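Sleeve on robot forearm keeps creeping down over the shell
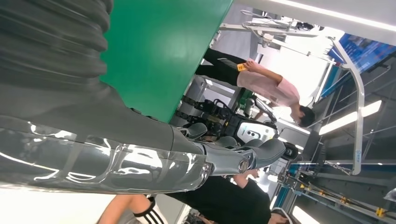
Last updated: April

Posted by collitz_bench

The ribbed gray sleeve on our arm won't stay put. It starts the shift sitting where it should, above the silver forearm shell, and by 2 in the afternoon the bottom fold has slid down onto the shell. The arm then stops partway through the wrist turn with fault 2101. If I pull the sleeve back up and clear the fault, it runs again until the next day. The finger pads look fine and the hand opens and closes normally by hand. Is this a sleeve problem or should I be looking at the wrist motor?

Posted by Gerthorpe Maintenance

Leave the motor alone for now. We had the same fault on ours and it was the sleeve getting pinched at the top of the shell when the wrist turned.

Power off and lock out before you touch it. Undo the upper clamp band, slide the sleeve up and look at the inside of the lowest two folds. If they are shiny or worn thin, replace the sleeve. If not, wipe the end of the shell with a dry lint-free cloth. Any polish or hand cream on there and the cuff will slide. Then refit the sleeve with the elbow bent, not straight. With the elbow straight you end up with too little slack, and every bend drags the cuff down. Tighten the band until you can't turn it with two fingers.

Run it at 40 percent speed for 100 cycles with the guard closed and check the cuff before you go back to full speed. Ours was a Vermeulen sleeve and the replacement came with a wider band – use that one if you get it.

Posted by foltlow2

We just put tape on it. Works ok but leaves glue on the shell.

Posted by collitz_bench

Folds were not worn, but the shell had polish on it from the last cleaning. Wiped it down and refitted with the elbow bent. No fault so far today. I have ordered the wider band anyway.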